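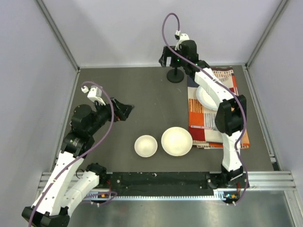

When does the auditorium check have to be finished before a preview screening?

All items are closed out 105 minutes before doors, so that a failed line can be rechecked once before the audience is admitted.

## Auditorium 2, trailer and feature preview: *Jarkley*

Checked by: Efren Estrella
Reviewed by: Khairul Rahman
Seats in use: 278

### Egress and seating

- [x] Exit signs lit at full house dim. **Comment:** Left rear sign slow to come up after the breaker test. Lamp replaced, retested, passed.
- [x] Exit doors open under one push. **Comment:** Door B drags on the carpet strip. Passes, but plane the bottom edge in January.
- [x] Aisle step lights. **Comment:** Row K out on the right side. Spare fitted.
- [ ] Row seats locked to floor plates. **Comment:** Two loose bolts in row F. Seats F7 and F8 taped off and removed from sale.
- [x] Wheelchair bays clear. **Comment:** Waaka display stand had been parked in the left bay. Moved to lobby.

### Projection booth

- [x] Lamp house exhaust running before strike.
- [x] Extinguisher charged, tag current.
- [x] Port glass clean, no cracks. **Comment:** Small chip in lower corner, unchanged from last check.
- [ ] Cable runs covered. **Comment:** Temporary audio line for the Vesura trailer reel crosses the booth doorway. Needs a ramp — tape alone isn't accepted.

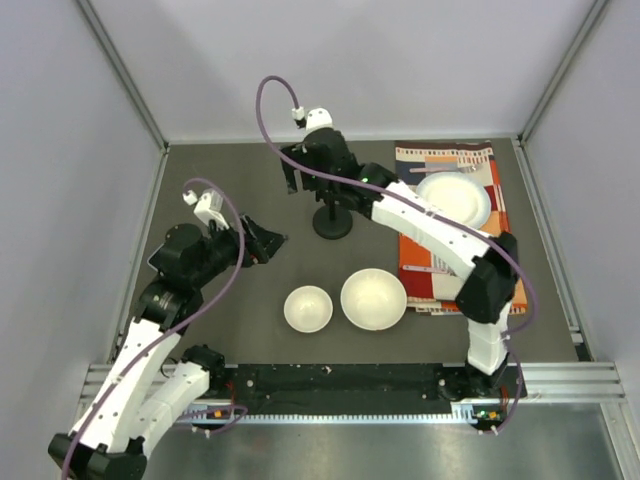
*Two white bowls between the arms; placemat and plate at right.*

### Sound and effects

- [x] Peak level at reference seat. **Comment:** The robot battle in reel 11 is the loudest passage. Within house limit at the current fader setting. Do not raise.
- [x] Strobe notice posted at both entrances. **Comment:** Fasano supplied the wording. Print size increased.
- [x] Subwoofer mounts tight, no rattle.

### Open items

1. Row F bolts: Estrella, before seats return to sale.
2. Booth doorway ramp: Rahman to sign off before doors.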